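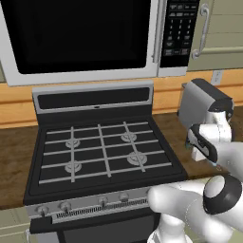

We nearly didn't go to the open day at the Seneviratne place, because the turn-off from the Praltstead road is marked with a sign the size of a dinner plate and I sailed straight past it. Twice! By the time we'd parked in the bottom paddock (bring boots if you go, the grass is long and there are prickles) the first tour had already left, so we got a cuppa and a pumpkin scone and sat under the peppercorn tree until the next one. No complaints from me.

For anyone who doesn't know it, Seneviratne is a tea farm. Yes, tea, growing in the ground, a short drive inland from Mundport. I'd been buying their green at the markets for ages and had somehow pictured a shed with a packing machine in it. The real thing is 7 long rows curving around the side of a hill, clipped as flat as a tabletop, with a creek at the bottom and a lot of very loud frogs.

Our guide was Rukhsana Sandhu, who runs the growing side and talks at a hundred miles an hour. She took us up between the rows and let us pick. You want the two top leaves and the bud, and you snap it, you don't pinch it, because a pinched stem goes brown. I was hopeless. My sister had a respectable handful by the end of the row and I had something that looked like lawn clippings. Rukhsana was very kind about it and tipped the lot into her basket anyway.

She also told us about the August frost, which burnt the new growth on the lower rows and put the first spring pick back. You could still see the scorched bits down near the creek, all crispy and the colour of old cardboard. They've planted a variety called Nirkex along there now as a trial. It's slower to get going but she reckons it handles the cold better, and she'll know more next year.

After that we went into the processing shed, and this was my favourite part. The smell! Cut grass and spinach and something a bit like warm hay. The green tea gets steamed almost straight after picking, then rolled and dried, while the leaf for black tea is left to wither on big mesh racks first. I'd always assumed they were two different plants. Same plant! I said this out loud and a man behind me said he'd thought so too, so I felt better. 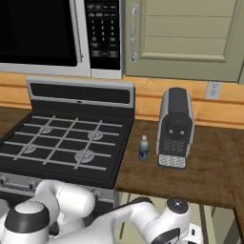 The tasting was at the end, six teas in little white cups, and we all slurped like mad because apparently you're meant to. I liked the roasted one best – nutty, a bit like toast – and I came away with two bags of it. My sister went for the black. There was a smoky one that split the group right down the middle. I was on the side that quietly put the cup back on the tray.

A tip I've been using ever since: don't pour boiling water on green tea. Rukhsana lets the kettle sit with the lid up for five minutes before she goes anywhere near the pot, and she only steeps it for a minute or so. I'd been boiling the life out of mine for years and then wondering why it was bitter. You can use the same leaves again too, and the second cup is lovely.

A few practical bits. Entry was free and the tasting was $5, which you got back if you bought something. The path up the hill is steep and gravelly, so it wouldn't suit a pram, but the shed and the tea garden are all on the flat. Dogs are fine on a lead. The scones had sold out by lunch, so eat first and tour later. They only take cash at the scone table, but the shop has a card machine.

They're doing another open day in autumn and you can put your name on the list in the shop. I was number 189, so get in early, and look out for that tiny sign just after the bridge.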